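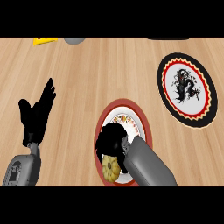 Water Use at the Caltthorpe Hall Restroom Sinks
Final project report, Building Systems II
September 17, 2022

I picked faucets for my project mostly because the ones in Caltthorpe Hall drive me nuts. You wave your hands, you wave them again, and then the water comes on just as you walk off to try the next sink. So I wanted to find out if the sensor faucets save any water compared to the old push-down kind on the second floor (same building, same pipes, much older handles).

The first floor has Camell sensor faucets, put in during the Sedgwick wing remodel. The second floor still has Stukex push-down ones with a timer in the cap. I clipped a small flow meter onto the supply line under one sink on each floor and left both running for 16 days in February. The building office let me do it as long as I taped a note to the pipe, and I did, twice, when the first note fell off!

Between them the two meters logged 2,372 uses, way more than I'd planned for, and my spreadsheet got pretty slow by the end.
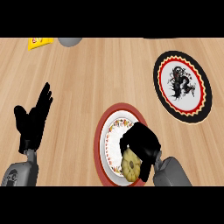 The push-down faucet ran for 11 seconds every single time, even if somebody only wanted to rinse off a pen. The sensor one was all over the place. Most runs were short, but then it would go off with a long one late at night when I'm fairly sure the restroom was locked. I think light bouncing off the sink bowl was setting it off, but I couldn't prove it.

Once I added it all up, the sensor faucet used less water per run, and the false starts ate up a good part of the savings. If I throw out the night runs it looks a lot better, but I don't think that's fair, so my main chart keeps them in.

Stuff I'd change: I'd meter the hot side too (I only did cold), and I'd check the batteries before starting. The upstairs meter died for most of a day and I had to leave that day out for both floors. I'd also like to try turning the sensor range down a notch and running the whole thing again. The raw log and the charts are in the appendix.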